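거실에서 게임할 때 알아두면 좋은 살림 요령

거실 TV에 게임기를 연결해 두고 쓰는 집이라면 청소와 정리가 은근히 번거롭습니다. 컨트롤러는 손때가 타고, 게임기 뒤쪽에는 먼지가 쌓이고, 케이블은 엉킵니다. 아래는 집에서 오래 해 보고 남긴 방법들입니다. 9월 9일에 케이블 항목을 고쳐 썼습니다.

컨트롤러 닦기

전원을 끄고 충전선을 뺀 다음 시작합니다. 마른 극세사 천으로 겉을 한 번 닦고, 잘 지워지지 않는 자국은 천에 물을 조금 묻혀 꼭 짠 뒤 문지릅니다. 물이나 세정제를 컨트롤러에 직접 뿌리면 버튼 틈으로 들어갑니다. 상판과 하판이 만나는 이음새는 나무 이쑤시개를 눕혀서 긁어냅니다. 금속 핀이나 칼끝은 흠집을 남기니 쓰지 않습니다.

스틱 둘레에 끼는 가루는 면봉을 마른 상태로 한 바퀴 돌리면 대부분 묻어 나옵니다. 스틱을 한쪽으로 끝까지 밀어 놓고 반대편을 닦은 뒤 방향을 바꿉니다. 고무 부분에 알코올을 자주 쓰면 표면이 끈적해질 수 있으니 물걸레로 끝내는 편이 낫습니다.

게임기 본체 먼지

통풍구는 한 달에 한 번이면 충분합니다. 부드러운 붓으로 먼지를 털면서 청소기 흡입구를 조금 떨어뜨려 대고, 세기는 가장 약하게 맞춥니다. 저희 집에서는 Jillier 붓을 씁니다. 3,589원 주고 산 것인데 아직 털이 빠지지 않았습니다. 화장용 붓 중에 안 쓰는 것이 있으면 그걸로도 됩니다.

본체를 TV장 안에 넣었다면 게임하는 동안 문을 열어 두세요. 뒷면과 벽 사이에도 손이 들어갈 만큼 틈을 둡니다. 본체 밑에 천이나 러그를 깔면 바닥 쪽 통풍구가 막히는 기종이 있습니다.

소파 관리

천 소파에서 게임을 하면 앉는 자리에 과자 가루와 머리카락이 모입니다. 청소기에 좁은 노즐을 끼워 방석 앞쪽 모서리와 방석 사이를 먼저 훑고, 넓은 면은 솔 노즐로 결을 따라 밉니다. 연한 회색 계열 직물은 얼룩이 늦게 눈에 띄니 낮에 창가 빛으로 한 번씩 살펴보면 좋습니다.

음료를 쏟았을 때는 문지르지 말고 마른 수건을 눌러 물기를 옮깁니다. 그다음 미지근한 물에 중성세제를 한두 방울 풀어 흰 천에 묻히고, 얼룩 바깥에서 안쪽으로 두드립니다. 세제가 남지 않게 물만 묻힌 천으로 다시 두드린 뒤 선풍기로 말립니다. 소파 안쪽 라벨에 물세탁 금지 표시가 있으면 이 방법은 쓰지 마세요.

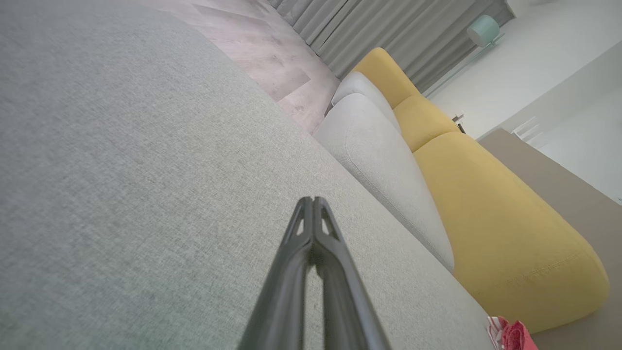
케이블 정리

선마다 양 끝에 같은 이름표를 붙입니다. 마스킹 테이프에 유성펜으로 적으면 떼어 낼 때 자국이 덜 남습니다. 남는 길이는 크게 한두 번 감아 벨크로 끈으로 묶습니다. 케이블 타이로 세게 조이면 피복이 눌립니다. 저는 Flosell 벨크로 끈을 잘라 쓰는데 폭이 좁아 얇은 충전선에도 맞습니다.

멀티탭은 바닥에 그냥 두지 말고 뚜껑 있는 정리함에 넣되, 옆면에 구멍이 뚫린 것을 고릅니다. 전에 쓰던 Jukon 정리함은 깊이가 얕아서 굵은 어댑터를 꽂으면 뚜껑이 닫히지 않았습니다. 사기 전에 어댑터를 꽂은 채로 높이를 재 보세요.

게임 패키지 보관

저희 집에는 패키지가 89개 있습니다. 눕혀 쌓으면 밑에 있는 것을 꺼내기 어려워서 모두 세워 꽂고, 제목은 가나다순으로 놓았습니다. 지금 선반은 Hourani 제품으로 폭이 90cm이고, 선반 한 칸에 게임을 꽂고 남은 자리에 설명서를 둡니다.

디스크는 지문이 묻었을 때만 닦습니다. 안경 닦는 천으로 가운데에서 바깥쪽을 향해 직선으로 닦고, 원을 그리며 문지르지 않습니다. 햇빛이 드는 선반이라면 겉표지 색이 바래니 커튼을 치거나 자리를 옮깁니다.

헤드셋 귀 패드

쓰고 나면 마른 천으로 땀을 닦고 걸어서 말립니다. 패드가 분리되는 제품은 떼어 내서 안쪽 먼지도 털어 주세요. 인조가죽이 벗겨지기 시작하면 닦아도 소용이 없으니 교체용 패드를 삽니다. 주문할 때는 모델명과 패드의 바깥지름을 같이 확인합니다.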